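6th October

Rain until ten, then dry and dull with a wind from the west. Got up at half past six and had the last of the plum jam.
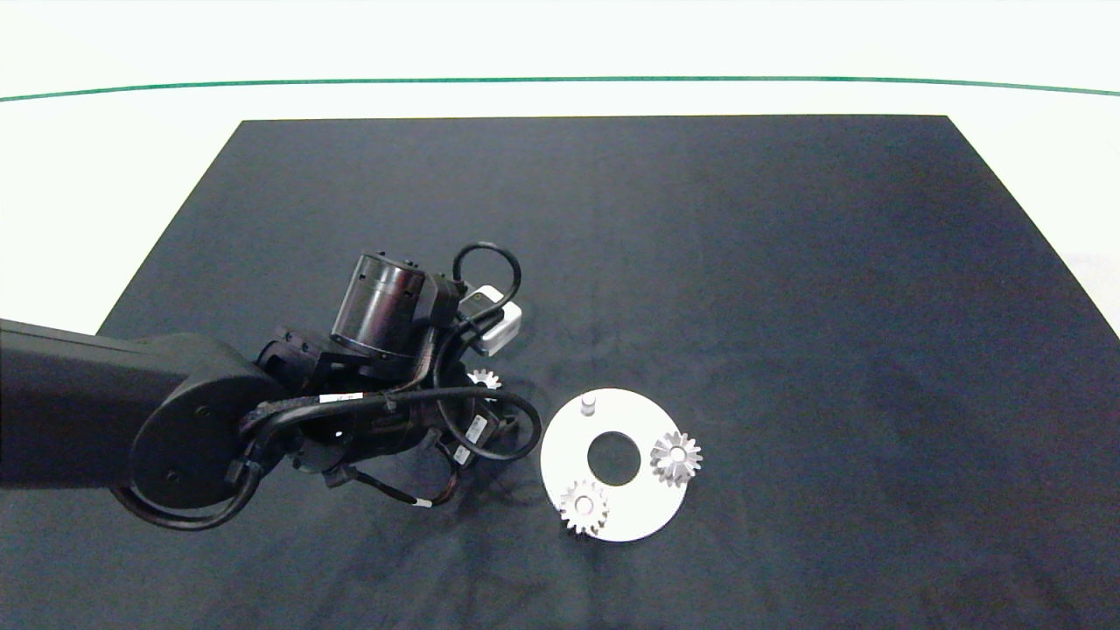
Walked the Flarkden end of the old canal today, which I have been putting off since the summer. The plan was to start at the bridge below Plirnwood, follow the towpath as far as the locks at Forkamton and get the bus home. I got most of the way. The map has the path running unbroken on the south bank, but the map is old and the path has been shut at the second lock since March. There is a sign up about the wall. It has been up long enough to go green.

Bus to Plirnwood was on time. I was the only one to get off there. The shop had rolls but no cheese ones, so I bought egg and an apple and put them in the top of the bag, where the egg one got squashed.

The first mile is easy. The council has put down grit and the hedge had been cut within the last week or so, with bits of hawthorn all over the path. I pushed most of them into the verge with my boot. Two narrowboats moored by the winding hole, one of them with a stove going. After that there is no grit and the path turns to mud and tree roots. Water low, well down from the coping, and brown after the rain. A heron on the far bank stayed put until I was nearly level with it and then went off towards the river.

The Yan comes in under the canal just past the sewage works. I always forget how small the aqueduct is. You could walk over it and not notice except for the iron rail. I climbed down to look at the arch from underneath, holding on to the ash saplings. The brickwork is in better order than the part on top. There is a mason's mark on the left side about knee height, a cross with a bar under it, and I found another one like it on the next course up. I have seen the same mark at the bridge in Plirnwood, so it may be the same man, or the same gang. I copied it into the notebook. The river was quite loud under there. Got my left sleeve wet.

Ate the roll on the milestone past the aqueduct. It is one of the cast iron ones and the figures have been repainted, not very well, so the 54 has run into the rim. I would have left it as it was. The stone before it is missing altogether and I think it is in the hedge bottom, as there is a lump there with ivy over it, but I did not have gloves.

From there to Flarkden the canal is dry. I had read that it was filled in, but it hasn't been, at least not all of it. It is a long hollow with reeds and young willow in it, and in one place a farmer has put a gate and a water trough across. You can still make out the line of the towpath by the coping stones, which have rope grooves in them. The deepest groove took my whole finger up to the second joint. I spent a good while on this stretch and it was the best part of the day. Bullocks in the field, curious but no trouble.

The wharf at Flarkden is behind the builders' yard. The crane base is there and so is the lower half of the warehouse wall, with a row of square holes for the floor joists. I had hoped to find the weighbridge but there are pallets stacked over where it ought to be. I asked a man in the yard and he said he had worked there nine years and never heard of one, but that I was welcome to come back when the pallets had gone. He did not know when that would be. He did tell me the yard floods in a wet winter and the water always comes up at the same corner, which is where the feeder should run if the old plan is right. I wrote that down too.

Then on to the locks. The first is in a garden now and you can only see the top of it over the fence. The second is where the path is shut. I could see the trouble from the barrier - roughly 100 bricks have gone from the face of the wall and the rest is leaning. Somebody has trodden a way round through the nettles. I did not take it. It was gone three by then and my knee was starting to complain, so I went up the lane to the main road and stood at the stop for forty minutes. The timetable in the shelter is the summer one.

Home by five. Boots on newspaper in the porch. The notebook had got damp at the corners but the pencil has held up, which is the reason I don't use a pen for this. I went over the notes at the kitchen table and put the marks in the book with the others. That makes four places for the cross and bar now, all of them east of the tunnel. I should go back to the tunnel mouth and look properly, as when I went before I was only interested in the tablet over the arch.

For next time: gloves, the small trowel, a torch. Write to the county record office and ask whether they hold the contractor's accounts, or only the company minutes. Find out about the winter bus times before setting off. Try Forkamton from the other end, starting at the basin and working back, which would mean doing the top lock first and coming down to the barrier from above.

Leek soup for supper and the rest of the loaf. Knee not too bad after a sit. The rain has started again - I can hear it in the gutter over the back door, the one that wants clearing. Bins tomorrow.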